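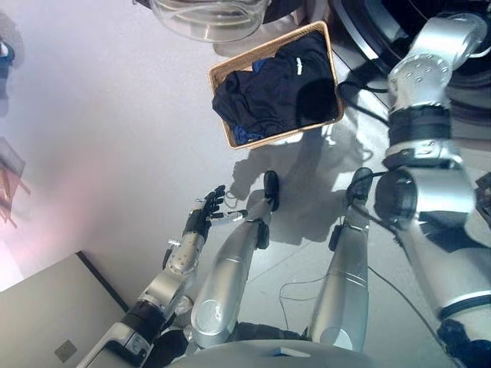

本数据集名为 Grarkell-Laundry，内容是人形机器人做洗衣前后的家务：从篮子里取衣服、分开深色和浅色、把衣服放进洗衣机、取出、再放回篮子。我们收集它，是想回答一个很普通的问题：机器现在能不能做这些家务了。我们的回答写在“结果”一节，比较长，因为答案要看是哪一步。

中文不是维护者的母语，如果有句子不通顺，请在仓库里提出来，我们会改。英文版说明还没有写完，以中文版为准。

## 基本信息

- 版本：1.2
- 更新日期：2023年2月21日
- 片段数量：595
- 其中完整做完任务的片段：59
- 控制方式：远程操作 565 段，其余为模型自主控制
- 语言标注：中文，每个片段一句话
- 许可：仅限非商业研究，见 `LICENSE`

## 目录结构

```
grarkell-laundry/
 suta/ 远程操作片段
 filip/ 自主控制片段
 kokura/ 第二个住宅的片段（也分上面两种）
 labels/ 任务标注和失败原因
 tools/ 读取和检查脚本
```

`suta` 和 `filip` 是我们内部两套控制程序的名字，一直用下来就没有改。`kokura` 是第二个采集点的代号。第二个采集点去年 October 之后才开始使用，所以片段比较少（原始日志里月份用英文写，这里照抄，方便搜索）。

## 任务

每个片段属于下面一种任务。任务名在 `labels/tasks.csv` 的第二列。

| 任务名 | 内容 | 什么时候算完成 |
|---|---|---|
| `pick_one` | 从篮子里取出一件衣服 | 手里只有一件，并且离开篮子 |
| `sort_dark` | 按颜色深浅分成两堆 | 篮子空了，没有放错 |
| `load` | 把衣服放进洗衣机 | 门可以关上 |
| `unload` | 从洗衣机取出衣服 | 滚筒里没有剩下的 |
| `carry` | 把篮子搬到另一个房间 | 篮子放在地上，衣服没有掉出来 |

没有叠衣服的任务。我们试过，成功的片段一个也没有，所以这一版不放进来。

## 结果

我们按步骤说明，不给一个总分数。总分数会让人误会，因为容易的步骤很多，难的步骤只有几个。

**抓住布料。** 这一步已经不算困难。衣服堆在一起的时候，手从上面下去，几乎总能抓到东西。问题是抓到的是什么。

**只抓一件。** 这是最常见的失败。深色衣服压在一起，相机看不清楚哪一条边属于哪一件，模型常常一次拿起两件，或者拿起一件衣服的袖子，同时拉出另一件的裤腿。远程操作的人也会犯这个错误，但是人会抖一下手，让下面那件掉回去。模型没有学会这个动作，我们认为是因为训练片段里抖手的时间太短。

**分颜色。** 白色和深色没有问题。深蓝和黑色分不开，灯光偏黄的时候更差。在 `sort_dark` 里，这两种颜色都算“深色”，所以这个弱点在分数里看不出来。想研究细分类的人请自己重新标注。

**放进洗衣机。** 手可以伸进去，但是出来的时候，袖口或者带子会挂在手指上。有的片段里同一件衣服被放进去三次。我们没有删掉这些片段，它们的失败原因写的是 `snag`。

**搬篮子。** 空的篮子可以搬。装满以后，机器人弯腰时重心向前，安全程序会让它停下来。`carry` 里大部分失败都是这个原因，和识别没有关系。

**地面。** 家里的地面不是实验室的地面。电线、椅子腿、低矮的家具都会影响站的位置。脚的位置差一点，手臂就够不到篮子的另一边，而现在的模型不会自己退后一步再试。这个能力在论文里很少讨论，在住宅里每天都需要。

如果有人问我们“现在能不能买一台来洗衣服”，我们会回答不能。如果问“能不能让它把衣服从篮子里拿出来，一件一件放到桌上，旁边有人看着”，可以，只是很慢。

## 数据格式

每个片段是一个文件夹，里面有：

- `head.mp4`：头部相机的视频
- `joints.parquet`：关节角度和力矩
- `hand.parquet`：两只手的手指位置
- `note.txt`：操作者写的备注，可能是空的

时间戳以头部相机为准。手部数据比视频稍微晚一点，`tools/align.py` 可以修正。请先运行它再做训练，我们自己有一次忘了，浪费了一个星期。

最长的一个片段有 2495 帧，任务是 `unload`，结果是失败。如果您的显存不大，读取时请设置 `max_len`。

## 使用方法

```
python tools/check.py --root ./grarkell-laundry
python tools/load.py --task pick_one --split filip
```

第一条命令检查文件是否完整，第二条打印出片段的列表。如果检查脚本报告缺少 `note.txt`，可以忽略。

## 已知问题

1. 头部相机向下看的时候，机器人自己的手臂会挡住很大一部分画面，有时候正好挡住要抓的衣服。手腕上没有相机。
2. 远程操作者习惯用右手先抓，所以左手的数据偏少。
3. `kokura` 的光线从侧面来，地上影子比较重。只用 `suta` 训练的模型到那里会变差。
4. 衣服的种类有限，没有羊毛和丝绸，也没有婴儿的衣服。
5. 一部分失败原因是后来补的，补的人不是当时的操作者，可能有错误。这些行的最后一列写着 `late`。

## 隐私

视频里没有人脸。衣服上的名字标签如果能读出来，已经做了模糊处理。发现遗漏请提交 issue，并写上片段编号，不要把截图贴在公开的讨论里。

## 更新记录

- 1.2：加入 `kokura`，修正 `load` 的完成标准。以前门没有关好也算完成，旧版本的数字不能和这一版比较。
- 1.1：加入失败原因标注。
- 1.0：第一次发布，只有 `pick_one` 和 `sort_dark`。

下一版计划加入手腕相机和浅色毛巾，时间还没有定。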